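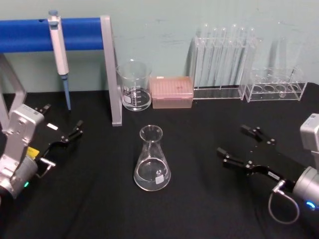

4.2 Counting visitors who would have come anyway

Every economic impact study of a sporting event must at some point decide what a visitor is. The promoters of the Castell Half Marathon settled the matter by counting everyone who crossed the finish line, plus a companion each, plus a second companion for runners who looked as if they had friends. We took a narrower view. A visitor, for our purposes, slept at least one night in Flevby and would have slept somewhere else had there been no race.

The second condition does most of the damage. Of the 200 runners we approached at bib pickup, 123 agreed to answer questions, and a good many of them turned out to be staying with parents. Staying with parents is a fine thing to do in December, but it produces little hotel tax. Several others had come for a wedding and entered the race to get out of the rehearsal brunch. Karagiannis and Dimitrov call such people "casuals" in their earlier work on regional cycling, and we keep the term, though one respondent objected to it.

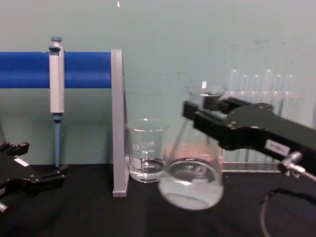 Spending was recorded by diary over two nights. Diaries have a known weakness: people write down the dinner and forget the parking. They also write down the dinner they meant to have. We compared the diaries with receipts where receipts survived, and dropped the entries we could not square. After this and other cleaning, 116 diaries were left. The seven we lost included our biggest spender, whose handwriting defeated both authors and a pharmacist.

Lodging prices came from the Trendance rate survey, which covers the larger hotels and ignores the motels on the county road. This pushes our estimate up. The Politis ticket records, which leave out walk-up entries, pull it down. It would be pleasant to claim that the two errors cancel, and earlier studies have claimed it, usually in a footnote. We report them separately. 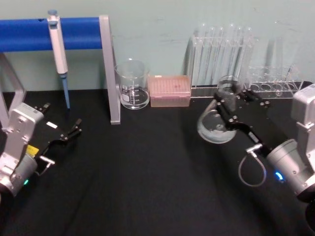 Figure 2. Bench with two robot arms, a hanging micropipette and a glass beaker.

What remains is the multiplier, the number by which a sandwich becomes a sandwich and a half. The promoters used one borrowed from a state with a much larger airport. We use a local value and show the results with and without it — readers who distrust multipliers may stop at the first column. On either column, the race brought money into Flevby. It brought less than the banner over Main Street said it did, and most of it was spent on Saturday-style breakfasts at two diners that were full already.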